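Teaching the arm to tidy up: an update from Plindley

Regular readers will remember that our Plindley site was promised a robot that would take over the sorting of returned hats and accessories. Several people asked in the canteen survey what had become of it. It is being taught, and the teachers are us.

The project is called Pammont, after a meeting room, and the idea is simple enough. Someone from the returns floor picks up a gripper by hand, does the job they have done for years, and the gripper keeps a record of how it was done. The arm then learns from the recordings. Each person on the rota does two sessions a week, 11 of us have signed up so far, and the tally at the end of December stood at 189 usable recordings. The unusable ones are mostly people reaching for things with their other hand, a habit that turns out to be very hard to give up when you were born with it.

Work on the hats has been the slowest part. A hat has no proper shape until you pick it up, and then it has a different one. On the bench we know without thinking whether to go for the brim or the crown. Two felt-padded fingers have to be shown, and shown again, and then shown by somebody taller.
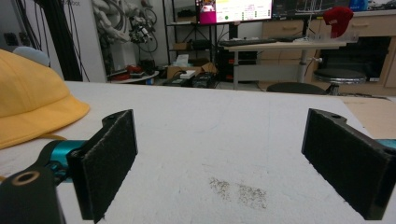
Keisha Escobedo would like it noted that the sorting was never the part that hurt. Her complaint is with lifting the full crates at the far end of the line, and she wants to know why the clever arm gets the hats while her back gets the crates. Mastiver, who are supplying the software, have said crates are in phase 3. We have asked for a date for phase 3 and been sent a very nice diagram.

As for jobs, the agreement reached in the autumn still stands. No posts go from returns while the trial is running, and time spent on recordings counts as normal hours at the normal rate. Anyone moved to checking the arm's work will be regraded – upwards, we were careful to get that word in. What checking will feel like over a whole shift is harder to say. Those who have tried it report that watching a machine consider a hat is more tiring than sorting a trolley of them yourself.

New starters on the rota should book through the Zou system, which now accepts bookings again after its own automation was switched off. Please bring your pass, and put the gripper back on charge when you finish.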